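30th July

The tin day! I have been promising myself the tin day since the spring and at last I did it.
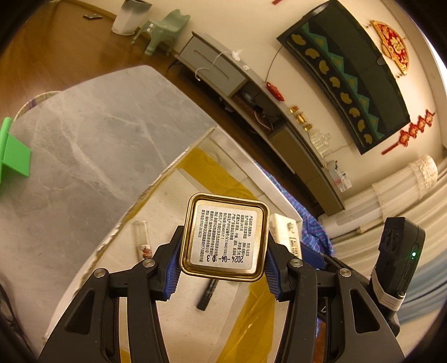

The little square gold one, label side out.

I got up early and had the table more or less to myself until lunch, and I have not enjoyed a morning so much in ages. I love small tins. I love the lids and the corners and the little pop some of them make, and I love that you can put nearly anything in one and it straight away looks as if it matters. Ozan says I would keep the house in tins if I could find one big enough, and he is quite right.

The gold one is my favourite of the lot. I had only ever looked at the top of it, and today I turned it up on its edge and properly looked at the bottom, which has a white label with a gold rim running all the way round, and the corners are rounded off so neatly! The label is all in small Chinese print. I can't read a word of it but I could look at it for ages, the lines are so tidy. There's a date stamp up the side as well, 2024-04 and then a dash, so it isn't the old treasure I had made it out to be in my head. I don't mind one bit. I shall ask Tülin whether her friend at Gillthorpe would read the label for me. I'm hoping for tea but I would be just as pleased with sweets, or ointment, or anything.

What to keep in it is the big question. It is too good for drawing pins. I tried it with the spare buttons from the blue cardigan and they rattled horribly, then I tried stamps and they sat nicely but one caught under the lid. For now I have put in the earrings that have lost their partners (there are more of those than I would like) and I think they are happy. Must look for a scrap of felt to line it. Şükran has a bag of offcuts from when she did the puppets and she never throws anything out, bless her.

The yellow film is lovely too. I'd spread it over the table with glue in mind and then didn't do any gluing, but the light came through it so nicely that I left it down all morning. I want to cut some of it up and make little windows for cards. Ertuğrul did some like that one Christmas with sweet wrappers and I kept mine on the shelf until October.

The grey marbled board has turned out to be a very good thing to have about. I stood it up on a tilt to get it out of the way and now I don't want to lay it flat again! The white veins look like rivers from high up. I thought I might use it as a backing when I set the tins out, the gold would look very smart against the grey. The woven round one can stay behind it for the time being — there isn't anywhere better, and I like having the two together.

Stopped for cheese on toast at one. Remzi rang while I was eating to say the shelf brackets have come into Cenari and did I want the short ones or the long ones. I said short and then rang him back to say long. He was very patient. They are 15 pence dearer each, so hardly worth fretting over, and with the long ones I can have the tins two deep, big ones behind and small ones in front, like a school photograph.

After lunch I did the dull end of it, wiping lids, finding which lid belonged to which bottom, putting the glass tube somewhere it couldn't roll. I also swept the whole floor, round the green stool and behind the bin, and found the good pencil sharpener, so that was a bonus. The checked cloth wants a wash. I'll do it with the tea towels.

Tülin came by at four and stayed for up to an hour, though it felt like ten minutes. She held the gold tin for a long while and then asked very casually if I had another one like it. I have not! She said if I ever got tired of it I should think of her, and I said I would leave it to her in my will, and we had the last of the ginger cake.

Still to do: felt from Şükran, brackets from Remzi, wash the cloth, start on the round tins. I haven't even opened the box of round tins yet. I keep looking over at it. It's gone ten and I ought to be in bed but I might just lift the flaps and see what's on top.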